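Looking after the hand-held grippers

I've had a few emails since the last post asking what we do to keep the hand-held grippers working from one day to the next. Most of what gets written about these things is about the data, and there's not much on the upkeep. So this is the upkeep, as we do it on the Tildale pair. It isn't clever. Most of it is wiping and checking.

Some background for people who came in late. Tildale is the name we gave the pair of grippers we built over last winter. Each one has a printed housing, a jaw, a camera looking out past the jaw, and a marker cube on top so the other gripper's camera can find it. The cell they feed is called Morin, and it has two arms that are supposed to repeat what the hands did. If the grippers drift, Morin drifts, and then we lose an afternoon looking for a fault in the arms that was never in the arms.

I do the mechanical side. Wing-yan Tse does the calibration and keeps the log, which stands at 158 entries as of 24 March 2024. She writes down everything, including screws.

We start with the marker cube. It should sit flat on its mount with no rock in it. I hold the body in one hand and push each corner of the cube with a fingertip. If anything gives, it comes off, the mount gets cleaned, and it goes back on with fresh adhesive and sits overnight. The faces get a dry microfiber cloth only. We used alcohol wipes at first and they dulled the black squares enough that the tracker started dropping them under the ceiling lights.

After the cube we do a cross check. One person holds a gripper out in front of the other one's camera and turns it slowly, pausing on each face, while the second person watches the pose readout on the laptop. 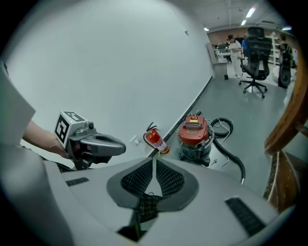
Vol. 2, No. 7

The numbers matter less than whether they jump. A slow wander is usually the lens being a bit dirty. A jump when one face hands over to the next means the cube is crooked, and it goes back to the bench. We take 2,000 readings per gripper for this. The last run on the left one had 1,145 good readings on the first try, which was bad enough that I pulled the cube off and found a crumb of old glue under one edge. After I scraped that off the second run was fine.

Then the vents. Dust gets into the slots on the housing faster than I expected, and once it packs in, the electronics warm up and the camera gets noisy. I brush the slots out with a soft paintbrush and hold a vacuum nozzle a few inches off -- not touching, because the grilles are thin and I've already cracked one. Elsie Crabtree printed the replacement for me in May of last year and it took her three tries to get the slots to come out clean, so I'm careful now.

The jaw is next. I open and close it by hand and feel for grit. If it's scratchy, the pivot pin comes out, gets wiped, and gets one drop of light oil. One drop is plenty. Anything more ends up on the finger pads and then everything you pick up slides.

Cables last. I look at where each one leaves the body, since that's where they bend, and I give the strain relief a light tug. We've gone through more cables than any other part. The ones from Skokthorpe have held up best so far, and the cheap ones I bought to save money did not save money.

When all of that is done we repeat the cross check with the grippers swapped, so each camera has had a look at the other's cube. It feels like doing the same job twice. It has caught a bad cube often enough that I've stopped skipping it.
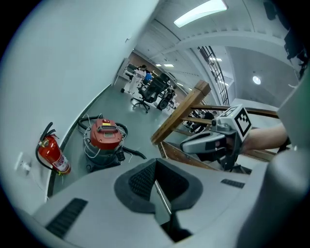
How often does the whole routine need doing?

We do it at the start of any day we plan to record, and again if a gripper gets dropped or knocked hard. It takes the two of us under an hour. On days with no recording we only do the vents.

The spare cube mounts are at 2,319 grams of filament so far, according to Wing-yan's log, and that includes the failed prints. I'm going to try a mount with a locating pin next so the cube can only go on one way. If it works I'll put the file up. Elsie thinks the pin will snap, and she may be right, so I've ordered some steel ones from Covthorpe as well.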